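Evening Opening of Shared Workrooms at Niltholm College
Student project report, Department of Social Studies
Submitted by the Takow Building project group

Summary

This report examines the use of shared workrooms in the Takow Building at Niltholm College before and after the introduction of evening opening. The group compared door entries for two periods of equal length, issued a questionnaire to students, and visited the rooms at different times of day. Entries rose from 1401 in the first period to 2114 in the second. The increase was uneven between rooms, and part of it may be explained by the closure of study space elsewhere on the site. The group recommends that evening opening should continue, with changes to booking, lighting and the storage of unfinished work.

1. Background

The Takow Building stands on the eastern side of the college grounds, next to the Plamlow Road entrance. It was built for teaching and was later divided into workrooms that students may use without supervision. There are three such rooms on the ground floor: the Reading Room, the Long Room and the Tully Room. The Reading Room is intended for silent study. The Long Room is used for group work and has movable tables. The Tully Room has large fixed tables and a sink, and is used mainly for drawing, model making and other work that needs space.

Until last year all three rooms closed at the end of the teaching day. Students who lived in Plamlow or further out had asked for later opening on several occasions, and the matter was raised at the annual course meeting. The college agreed to a trial in which the rooms would remain open until nine in the evening from Monday to Friday. Saturday opening was discussed but was not included in the trial.

2. Aims

The project set out to establish whether evening opening had led to greater use of the rooms, which students made use of the later hours, and what difficulties had arisen. The group did not attempt to measure any effect on marks or course completion. Such a study would need a longer period and access to records that are not available to students.

3. Method

Entry totals were supplied by the estates office. The system records each opening of a door with a student card, but it does not record exits, and a person who leaves to buy a drink and returns is counted twice. When several students enter together on one card, only one entry is recorded. These faults apply to both periods, and the totals are therefore treated as a fair basis for comparison, though they should not be read as numbers of individual students.

A questionnaire was placed in each room and was also sent out through course lists. It asked when respondents used the rooms, how they travelled home, what kind of work they did there and what they would change. Forty completed questionnaires were returned. The group had hoped for more. Part-time students are poorly represented, and their views are known to the group chiefly through conversations held during visits.

Members of the group visited the rooms in pairs and made notes on noise, temperature, seating and the condition of furniture. No names were recorded. Anyone who asked about the visits was given a short written explanation of the project.

4. Findings

4.1 Level of use

The rise in total entries was greater than the group had expected. The second period included the weeks before the November submission date, when demand is always high, but the first period also contained a submission date and the two are considered comparable in this respect. A more serious difficulty is that the upper floor of the library was closed for repairs during part of the second period. Some students who would normally have worked there will have come to the Takow Building instead. The group was not able to separate these students from the rest.

Use of the Reading Room changed least. Several respondents said that they could read at home and would not stay late to do so. The Long Room was busiest in the early evening and usually quiet by eight. The Tully Room showed the opposite pattern, with students arriving after the evening meal and remaining until closing.

4.2 Travel

Travel was mentioned more often than any other subject. The last direct bus to Plamlow leaves before the rooms close, and students who depend on it must finish early or arrange a lift. Those living within walking distance of the college gained most from the trial. Respondents also described the path between the Takow Building and the main gate as badly lit.

4.3 Condition of the rooms

Heating is turned down at the end of the teaching day, and the Long Room in particular was found to be cold in the evening. In the Reading Room two lamps were out of order on every visit. The tables in the Tully Room were considered suitable in size, but respondents who used them for long sessions reported discomfort in the back and shoulders. The tables are fixed at one height and the work done on them is often carried out standing.

Storage was a further cause of complaint. Work left out to dry was sometimes moved by the next user, and on one occasion a model was damaged. There is a cupboard in the Tully Room, but it is kept locked and students did not know how to obtain the key.

4.4 Booking

The Long Room may be booked in advance by means of a sheet on the door. Groups frequently wrote their names on the sheet and did not attend, leaving the room unused while others looked for space. Respondents disagreed on the remedy. Some favoured an online system, while others preferred that bookings should lapse if the group was late.

5. Recommendations

Evening opening should be made permanent from Monday to Friday.

Bookings in the Long Room should lapse after a short waiting time, which should be printed on the sheet.

Heating should be kept at the daytime level until closing.

The cupboard in the Tully Room should be opened to students, with labelled shelves for unfinished work.

When furniture is next replaced, tables of differing heights should be considered.

The college should ask the bus company whether the last Plamlow service could be moved to a later time. 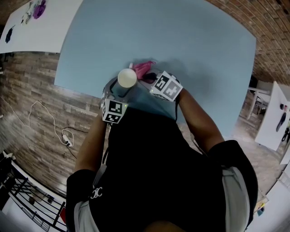
A reader of the draft replied that the bus should have come first among the recommendations, as later closing was of little use to anyone who had to leave at half past seven to get home, and asked whether the group would consider a second questionnaire for part-time students before the matter of Saturday opening was settled.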